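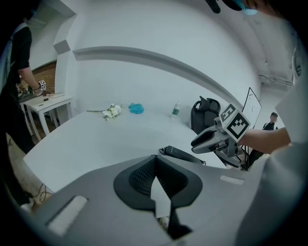

White flowers, long stems, on the big table.

Kandetti long-stem artificial flowers, white - 4 out of 5

Quick one, I have a room to set up by 5 and this has been sitting in my drafts since October.

Bought these for the meeting room. Wanted white, wanted long stems, wanted no water anywhere near the electronics. Real ones last me a week if I'm lucky and then it's brown petals and a smelly vase. So, fakes. Ordered from Ultdale, two bunches, came in a flat box with tissue between them.

Looks. Good from a chair away. Very good from the door. Up close you can tell, mostly the stems - they're a pale green, a bit paler than I'd like, and the same green all the way down. The white is a nice white though. My last lot (Stirex, never again) had a blue cast to them and looked like something off a wedding cake. On a white table I worried these would dissapear. They don't, the green does the work.

Stems. Long. Really long, measure your vase first. I have a 16 inch glass one and they still stood up too high and blocked everyone's face across the table. You can bend them, there's wire inside, but bending takes some force and they spring back a little. I ended up cutting one bunch down with wire cutters. Kitchen scissors will not do it, ask my kitchen scissors.

The other bunch I gave up on putting in anything. It just gets laid down flat on the table, toward the back, stems off to one side. I like it better that way. Areeba Rind says it looks like somebody left them there for a grave. Areeba is entitled to her view. If you have a big table with a curved edge and people always spreading their stuff over it, lying flat is the way to go, they can't be knocked over and you can shove them along when someone needs room for a bottle or a cable or whatever.

Dust. Yes. White shows it. A damp cloth gets most of it off, then let them dry on a towel. Don't rub the petals, they fray at the edges, I have one flower that looks chewed. A hair dryer on cool works for the fiddly middle bits. Takes me 2 minutes a bunch.

Smell. Plasticky out of the box, gone after a couple of days by an open window. Bukola Shehu has a sensitive nose and sits nearest, no complaints after that first week.

Shedding. Two petals came off when I unpacked them, pushed back on fine, one has come off again since. Small dab of glue would fix it. Haven't done it.

Price. The Ross ones everybody recommends are nearly double and I've handled them, softer petals, better stem color, more realistic leaves. If yours are going somewhere people will sit and stare at them, spend the money. For a work table where they're competing with everybody's clutter, no. These are plenty.

Delivery was fine. The box said 70 cm on the side, which I didn't read until after I'd fought with the vase, so that's on me. The website only says "long stem," would it kill them to put the number on the page.

Would I buy again - yes, same white, probably one more bunch for the side table by the door. Might try the cream if they get it back in stock. One star off for the stem color and the petals coming loose. Half of that star is for the wire poking out of the end of one stem, it scratched my thumb pretty good, so check the ends before you let kids arrange them.

Edit: someone asked if they're ok outside. No idea, mine live indoors. Ultdale's page says indoor only and I'd believe it.

Edit 2: yes you can pull the flowers apart and use them singly. Twist, then pull. They go back on teh stem but a bit looser than before.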